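Sorting Foam Blocks by Dot Color: A Tray Setup That Holds Up at a Kitchen Table
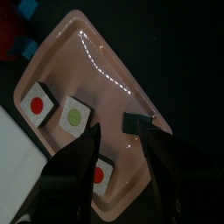

Posted August 24, 2021
By the games and small crafts editor, Wogan Table Notes

I have read a lot of pages that promise a homemade sorting set will keep a child busy for an hour. I don't believe any of them. Ten good minutes is a fair result, and if you get that out of a shallow tray and a few squares of foam, you've done fine for the money. What follows is how I make and use a set, along with the parts of the usual advice I've stopped following.

What you need

A shallow plastic tray with a raised rim. Mine is pink. Color matters less than people claim, as long as your dots stand out from the blocks.

Square foam blocks with a light top. The ones I use have a white, speckled face and dark sides, and I like that combination because it's obvious which way is up.

Round dots in red and green. Stickers are fine. So is paint, if you have the patience to wait for it.

A damp cloth and a pencil.

You'll see kits for this. The Cliretex starter box comes with a printed guide, a drawstring bag and a plastic timer, and I have yet to find a use for the timer. The Kurton set is plainer and I'd pick it over the other, but I'd still rather buy foam and cut it.

Cutting your own

Mark the foam on the back, so the pencil lines don't show. Use a sharp blade and a metal ruler, and make several light passes. One hard push drags the foam and leaves a slanted side, and a block with a slanted side will lean on its neighbor forever after. This is a job for an adult.

If your foam is the same color all the way through, you can darken the sides with a marker. Test a scrap first. Some markers stay tacky on foam for days, whatever the label says about drying time.

Make seven blocks to begin with. The guides tell you to make twenty, and then you have twenty blocks under the couch.

Putting on the dots

Wipe the tops and let them dry completely. Speckled foam has a slight texture on many brands, and stickers don't love it. Press each dot down from the center outward and hold it there for a slow count of five. If an edge lifts overnight, peel the whole thing off and start again with a fresh one. Gluing down a lifted edge has never worked for me for more than a week.

Center the dots by eye. I tried a cardboard template from the Bitia pattern sheets and it took longer than the cutting did. A dot that's a little off does no harm.

Don't make equal numbers of red and green. With an even split, kids learn to alternate and stop looking. I put out two red and one green for a first round, and it's surprising how long that holds up.

Running the first round

Set the tray on a plain, dark surface if you have one. A pale tray edge on a pale table is harder for small children to see, and they push blocks over it. Turn the tray until the ceiling light isn't bouncing straight off the plastic at whoever is playing. Glossy trays are bad for this, and I wish the people who sell them would mention it.

Lay the blocks face up with some space between them. Ask for a red one. Then ask for another red one. Then ask for the green. Leave it there for the first day, even if it goes well.

After that you can try these:

Turn every block face down and have the child flip one at a time, guessing the color first.

Call out a short pattern, such as red, green, red, and have it built along one side of the tray.

Move a single block while their eyes are closed and ask which one moved. With only a few blocks this is easy, so add more when it gets dull.

Keep other toys off to the side, outside the rim. Blue cubes and the like can come in later as a third color, but I'd wait. Every extra thing within reach is something to throw.

Does it teach anything?

Matching colors, a bit. Picking up a small square object and setting it down where you meant to, probably. I've seen sorting trays credited with early math, focus, handwriting and better sleep, and I'd want to see some evidence before repeating any of that. It's a quiet game that packs up small.

Two cautions. Red and green are the worst pair you can choose for a child with the common kind of color blindness, so switch one to yellow or blue if there's any doubt. And foam gets chewed. Keep the set away from anyone who still puts things in their mouth, and throw out any block with a bite taken out of it.

Store the blocks flat in the tray with the dots facing up. If you stack them face to face the stickers will trade places by March.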